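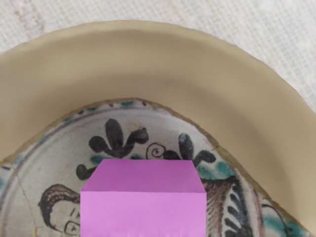 Kobori is a tabletop robot arm built in a shared workshop for handling repaired and fragile ceramics, together with the simulation in which its motions are tested. It was begun by Sachiko Tsuji and Chibuzor Akande, who had met at the workshop's Friday pottery bench. Motion planning is done in a rendered model of the work area before any code is sent to the arm. The standard test object in the model is a round plate with a painted well, its plain tan rim meeting the older glaze along a jagged boundary and a thin dark crack running through the left side of the decoration. The gripper is drawn in solid pink-magenta, a color absent from the plate's brown, black and teal-green painting, which makes overlap between tool and object easy to find in a rendered view.

Construction

The arm has five joints and a reach of 418 mm. Its links are cut from birch plywood and stiffened with aluminum angle at the shoulder. The base is bolted to a slab salvaged from a kitchen counter. Power comes from a 12 V bench supply. An early version used belt drive at the elbow - this was dropped after the belt slipped under load, and a geared servo was fitted in its place.

The gripper body is printed in two halves. The contact faces are silicone pads cast in the workshop and are replaced when they begin to harden.

Software

Control code runs on a small single-board computer under Jeris, a motion planner written by Toshio Uchida. Jeris treats a crack or a filled area as a no-contact zone, with a margin set by the operator. The plate model was made from a surface scan reduced to 3000 faces for collision checks, while the full painted texture is kept for rendering. The cloth under the plate is modeled as a rigid sheet, so the simulation does not predict slip or wrinkling.

Limitations

The arm cannot lift a plate by the rim alone and is used mainly for turning and positioning. Joint backlash is greatest at the wrist. A later build by Imani Mercado, named Tutetti, uses the same base with a shorter forearm.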